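The Password Reset Desk

At 7:40 in the morning the help desk at Kostiuk, a parts supplier with offices in Plukisdale, had a caller who said he was locked out. He gave a name, a job title and the last four digits of an employee number. All of it was correct. He said he had a new phone and needed his sign-in codes sent to it. The agent changed the number on the account, read back a temporary password and closed the ticket.

The real employee was asleep. By the time he tried to log in, the caller had been reading purchasing mail for 2 hours and had written to three customers asking them to pay into a different bank account.

Kostiuk had spent the previous year buying security. It had encrypted every laptop. It had put a second sign-in step on mail, payroll and the remote access system. The intruder broke none of this. He asked for a way around it, and the company had a department whose job was to provide one.

Suleiman Isah was hired to look at what went wrong. He has worked on account recovery for most of his career, first inside a phone carrier and now at Urel, a small consulting practice. He says the tickets were easy to read because the agents had followed their script exactly.

"The script said to ask three things," Isah says. "Every one of those things was printed on a pay stub, and old pay stubs were sitting in a mailbox that had been broken into a year before. The agent did the job she was given."

Help desks are measured on speed. At Kostiuk an agent was expected to finish a reset in 179 seconds, and the average was posted each week. An agent who hung up and called the employee back at a number on file would miss the target every time. Several told Isah they had wanted to do it and had been told it was too slow.
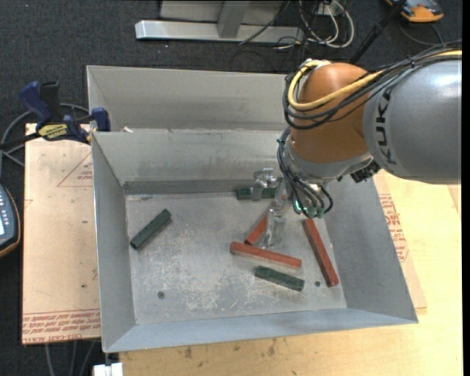

What changed

The company dropped the time target for resets first. That cost nothing and took an afternoon, although it took longer to persuade managers to stop asking about it.

Next came the callback. Anyone who wants a new phone or security key tied to an account now gets a call at the number already on record. If that number is the one that was lost, the employee's supervisor has to join a video call and confirm who is there. People on the night shift disliked this, and some still do. A supervisor who is woken at 3 a.m. to look at a colleague's face tends to remember it.

The third change was a waiting period. After a phone number is replaced, the account can read mail but can't change bank details, export files or add forwarding rules until the next business day. Isah considers this the most useful of the three. An intruder who gets through gains much less, and the real owner has time to see the notice and complain.

Kostiuk also bought security keys for its 60 administrators, two apiece, with the spare kept in a sealed envelope at the site office. A lost key is then replaced by walking down a hall. The remaining staff, a little more than 3000 people, still use an app on their phones.

The cost of being locked out

There is a fair argument against all of this. Vurero, a staffing company that looked at the same plan, turned most of it down. Many of its workers change phone numbers often and have no regular supervisor, and a day without account access can mean a missed shift. The company kept the callback for office staff and moved everyone else to in-person resets at its branches, where someone checks a photo ID.

Isah doesn't think Vurero was wrong. He objects to companies that never make the decision at all and leave it to whoever picks up the phone. A strong front door gets a budget and a project name, he says, while recovery gets a page in a binder that was last edited by someone who has left.

He asks new clients to try one exercise before they pay him for anything. A senior manager calls the help desk from a personal phone, claims to have lost everything and tries to get back in using only what a stranger could learn. The agents aren't warned, and they aren't disciplined for the result. Most managers are through in one call.

Kostiuk ran it again in September. The caller was the head of finance, and she was polite at first and then annoyed. The agent told her someone would call her back at the number on file, and she waited by her desk until it rang.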